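Climbing the old light at Graltside

I had been saying I'd go up the Graltside lighthouse since I moved out to the coast, and every summer I found a reason to skip it. Too hot, too crowded, bad knee. Then in March my friend Ingegerd Haugland came to stay for a long weekend and announced over breakfast that we were going, and that was that. Ingegerd does not do well sitting around.

If you don't know it, the tower stands on the rocks past Wadberg, where the road gives up and turns into gravel. You park by the old boat shed and walk the last bit along the sea wall. We got there at 9:30 in the morning and had it all to ourselves (two gulls and a guy with a thermos don't count). The wind was doing its usual thing. I'd brought a hat and spent the whole walk holding it on, so I may as well have left it in the car.

Up close it's a lot bigger than it looks from town! It's 79 feet from the base to the railing, with walls so thick at the bottom that the doorway feels like a little tunnel. The stone was cut at the Gamage quarry, up the valley, and came down by barge. The sign inside says it took 2552 blocks, and that one barge load went to the bottom of the bay and had to be cut all over again. I love that kind of thing. Ingegerd had already started up the stairs.

So, the stairs. They're iron, they go around and around the inside wall, and you can see straight down through them. I'm fine with heights as long as there's something solid under me, and this was not quite that. I kept one hand on the rail and stared at the wall. There are three landings with tiny windows, and I stopped at all of them to "look at the view," by which I mean breathe.

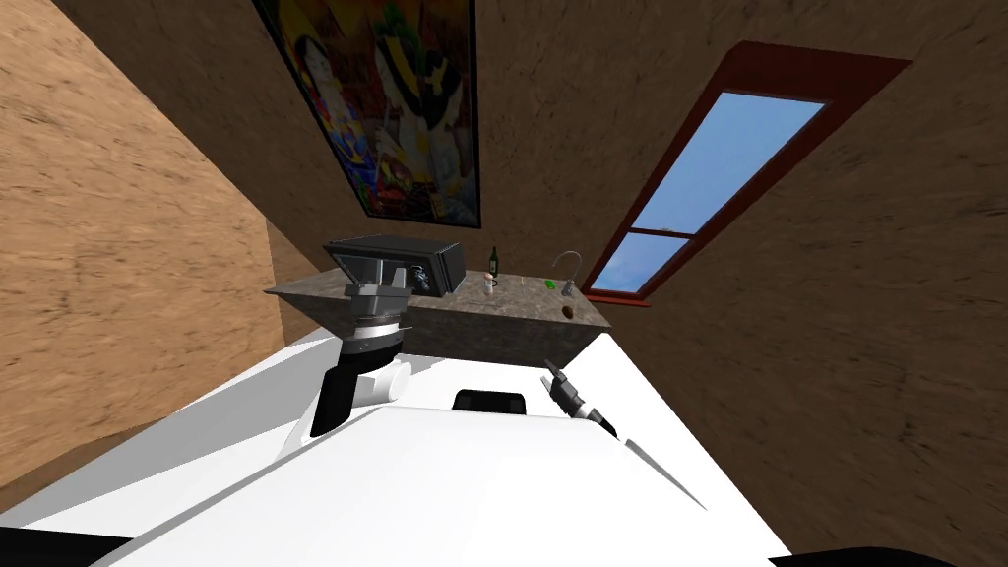 Rendered view: two robot arms by a countertop.

The room under the lantern was my favorite part. It's where the keepers sat through the night, and they've kept the curved desk and the narrow bunk, which is also curved, so you'd have slept like a banana. There's a copy of the logbook you can flip through. Most of it is weather. Fog, fog, wind from the northwest, fog, then out of nowhere a whole paragraph about a goat on the rocks. I read maybe ten pages and would have read more, but there was a school group coming up behind us by then and you could hear them from a long way down.

The guide that day was Asanka Mollah, and if you get him, ask about the lens. It's the old one, all those rings of glass stacked up like a beehive, and he knows every chip in it. It was taken out for repairs years ago and spent 18 months in crates while people argued over who was paying. A steamer called the Indo ran aground just north of the point back when the light was brand new, and he told us that story too, with hand gestures. Nobody died. The cargo was mostly onions, and people in Wadberg ate onion soup well into spring.

Then you duck through a little hatch and you're outside on the gallery, and wow. You can see the whole bay, the ferry going across, the church at Wadberg, and on the other side nothing but water. I forgot to be scared for a good five minutes. Ingegerd leaned way over the railing to look at the seals and I remembered again.

Going down was worse than going up. I'm not going to dwell on it.

Some practical stuff, if you're thinking of going. Tickets are cheap and they only take cards now. There's no bathroom at the tower, so use the one at the harbor before you drive out. Wear shoes with a real sole. Kids have to be tall enough to reach the handrail, and there's a painted line by the door to check them against. The gift shop is really just a shelf, but I got a nice tea towel and a postcard with the tower in the snow.

They also keep a visitor count on a chalkboard by the exit, which they wipe clean every New Year. We were numbers 3676 and 3677, and Ingegerd made me take the higher one since she'd gone in first. Afterward we drove back to the harbor and had fish sandwiches in the car with the heater on, and she started in on where we should go next. She wants the windmill. I've asked how many stairs it has and she hasn't told me yet.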